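Wie ein Roboterarm das Frühstück lernt
Eine Erklärung für Kinder ab 8 Jahren
Von Banafsheh Jafarzadeh, Roboter-AG der Schule Povberg

Hallo! Ich leite in Povberg die Roboter-AG. Wir treffen uns jede Woche in der Schulküche, denn unser Projekt heißt Brandik, und Brandik soll beim Frühstück helfen. Viele Kinder aus den unteren Klassen haben uns gefragt, was wir dort machen. Darum habe ich diesen Text geschrieben. Schwierige Wörter erkläre ich gleich, wenn sie kommen.

Was ist ein Roboterarm?

Strecke deinen Arm aus. Du kannst ihn an der Schulter drehen, am Ellbogen beugen und am Handgelenk noch einmal drehen. Diese Stellen heißen Gelenke. Ein Roboterarm hat auch Gelenke. In jedem Gelenk sitzt ein Motor, und jeder Motor bekommt seinen Befehl von einem Computer.

Am Ende von deinem Arm ist die Hand. Am Ende von unserem Roboterarm ist der Greifer. Er hat keine fünf Finger wie du, aber er kann auf- und zugehen. Das reicht schon für viele Sachen. Versuche einmal, einen Apfel nur mit Daumen und Zeigefinger zu nehmen. Es geht, aber du musst gut überlegen, wo du ihn anfasst. Genau diese Überlegung ist für einen Roboter schwer.

Woher weiß der Arm, was er tun soll?

Am Anfang weiß er gar nichts. Er weiß nicht, was ein Apfel ist, und er weiß auch nicht, dass man Brot essen kann. Er kennt nur Zahlen. Wenn wir sagen: „Gib mir die Banane“, dann muss der Computer daraus viele kleine Schritte machen. Zum Beispiel so:

Suche die Banane.
Fahre mit dem Greifer über die Banane.
Öffne den Greifer.
Fahre langsam nach unten.
Schließe den Greifer, aber drücke nicht zu fest.
Fahre wieder nach oben.

Man kann diese Schritte einzeln programmieren. Programmieren heißt, dass man dem Computer in seiner Sprache aufschreibt, was er machen soll. Man kann dem Arm aber auch etwas vormachen. Dann steuert ein Kind den Arm, und der Computer speichert jede Bewegung. Ein solches Vormachen nennen wir eine Übung. In Brandik haben wir bis jetzt 132 Übungen gespeichert. Aus vielen Übungen lernt der Computer, welche Bewegung meistens richtig ist.

Warum üben wir in einer Küche?

In einer Küche stehen viele verschiedene Dinge nahe zusammen. Ein Apfel ist rund, eine Banane ist krumm, und eine Chipstüte ist weich und gibt nach. Wenn der Arm zu schnell fährt, kann er etwas umwerfen. Auch die Farben sind nicht einfach. Die gelbe Banane auf dem blaugrünen Teller erkennt der Computer gut. Eine weiße Tüte auf weißem Untergrund wäre für ihn schwieriger, darum liegt unsere in einem Holztablett.
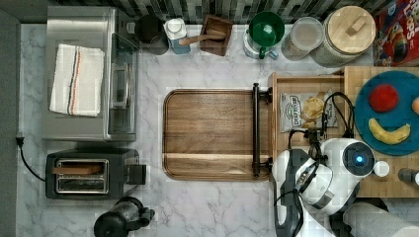 Unsere Aufgaben für das Schuljahr

Wir haben uns drei Aufgaben ausgedacht. Jede ist etwas schwerer als die Aufgabe davor.

1. Das Obst. Der Arm soll den Apfel vom Teller nehmen und auf das große Schneidebrett legen. Der Apfel darf dabei nicht wegrollen. Das klingt leicht, aber ein Apfel rollt sehr gern.

2. Die Tüte. Der Arm soll die Chipstüte aus dem Tablett heben. Bei dieser Aufgabe streiten wir viel. Manche Kinder wollen die Tüte oben am Rand greifen, andere in der Mitte. In der Mitte knistert es, und vielleicht gehen die Chips kaputt.

3. Das Brot. Der Arm soll eine Scheibe Brot in den Toaster stecken. Der Schlitz ist schmal, und die Scheibe muss gerade hinein. Diese Aufgabe üben wir nur mit einem Toaster ohne Strom.

Wenn etwas nicht klappt

Es klappt oft nicht. Am 11. September 2023 haben wir die erste Aufgabe zehnmal hintereinander probiert, und nur bei 3 Versuchen lag der Apfel am Ende richtig. Ein Mädchen aus der AG war darüber traurig. Dann haben wir die gespeicherten Bewegungen zusammen angeschaut und gesehen, dass der Greifer immer ein kleines Stück zu weit links war. Wir haben eine Zahl im Programm geändert und in der nächsten Woche weitergemacht.

Einen Fehler so zu suchen, heißt in der Fachsprache „Debuggen“. Man spricht es ungefähr „Dibaggen“. Das Wort kommt aus dem Englischen, und „bug“ bedeutet dort Käfer.

Regeln am Arm

Auch ein langsamer Roboterarm ist stark. Deshalb gelten bei uns diese Regeln:

Wenn der Arm sich bewegt, bleiben alle Hände weg vom Tisch und von der Arbeitsplatte.
Ein Kind steht immer am Notschalter. Mit dem Notschalter kann man den Arm sofort anhalten.
An den Kabeln wird nicht gezogen.
Lange Haare werden zusammengebunden.
Gegessen wird erst, wenn der Arm ausgeschaltet ist.

Probiere es selbst

Du brauchst ein anderes Kind, ein Tuch für die Augen und einen Apfel. Ein Kind ist der Roboter und bekommt das Tuch um. Das andere Kind ist der Computer und darf nur kurze Befehle sagen: links, rechts, vor, zurück, runter, auf, zu. Schafft ihr es, den Apfel auf einen Teller zu legen? Danach tauscht ihr.

Wer bei Brandik mitmachen möchte, kommt einfach in die Schulküche und fragt nach mir. Die Kinder von der Roboter-AG in Drernberg besuchen uns bald und bringen ihr Projekt Innes mit. Dann üben beide Gruppen zusammen.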